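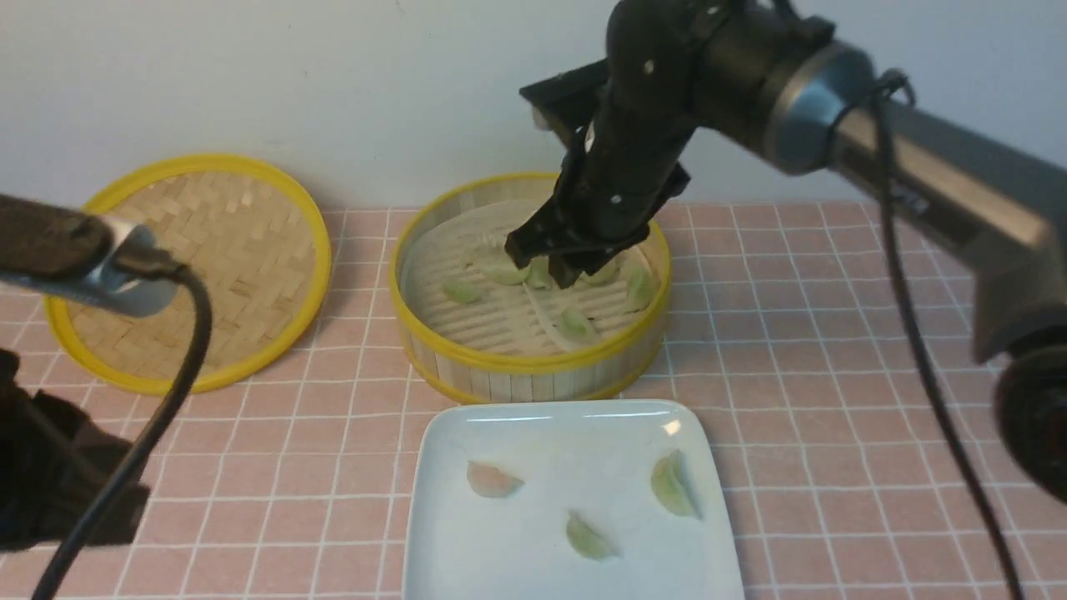 Margaux Langlois wrote back on the last report that she could follow the spending but not the order of it, and asked why the second pair of fingers was bought before the spare controller. She also wanted the remaining purchases in one place with a decision date against each. This report is set out that way.

**Progress report, food handling cell, Polemthorpe kitchen**
Prepared by Mawuli Sarpong, 23/02/2026

## Where the work is

The two-arm cell is running dumpling transfers from bamboo steamer to plate. We set up on a tiled table because the Mensah production line has tiled counters, and the grout lines affect how a plate sits.

Since the last report we have logged 200 transfer attempts on green dumplings. Most of the failures were at the basket wall, where the fingers have little room to open. Torn wrappers were the next most common problem. We have not started on stacked baskets.

The fingers came first because the original pair was marking the wrappers, and no useful trials could be run until they were replaced. The controller is insurance against downtime. We have had no controller faults so far, but the lead time is long and it should not slip past this quarter.

## Equipment still to buy

| Item | Supplier | Status | Decision needed |
|---|---|---|---|
| Spare controller | Vurkico | Quote in hand | Now |
| Soft finger pads, 4 sets | Jostden | Quote in hand | Now |
| Cable guides for both arms | Vurkico | Waiting for drawing | Next report |
| Washdown covers | Not chosen | Two suppliers contacted | July |

The cable guides were not in the original budget. The cables hang free at present, which is fine for trials at this speed but will not pass the site safety review. Iwona Kalinowski is preparing the drawing and expects the cost to fit inside the contingency line.

Washdown covers are the item I am least sure of. Jostden does not make one for this arm. A custom cover could use up to 50 percent of what is left for accessories, so I would like to see the steam test results before we commit.

## Consumables

We are going through liners and dumplings faster than planned. Yayra Bonsu has moved the food order to every two weeks and is freezing part of each delivery. Baskets are holding up and no reorder is planned.

## Staffing

Ewurabena Quaye is on the cell four days a week through the end of the phase. No change requested.

## Requests

1. Approval to place the controller and finger pad orders together.
2. Agreement to pay for the cable guides from contingency.
3. A contact at Mensah who can confirm counter height and plate size. The drawings we have do not agree with each other.

The next report will cover the steam tests and a revised accessories total.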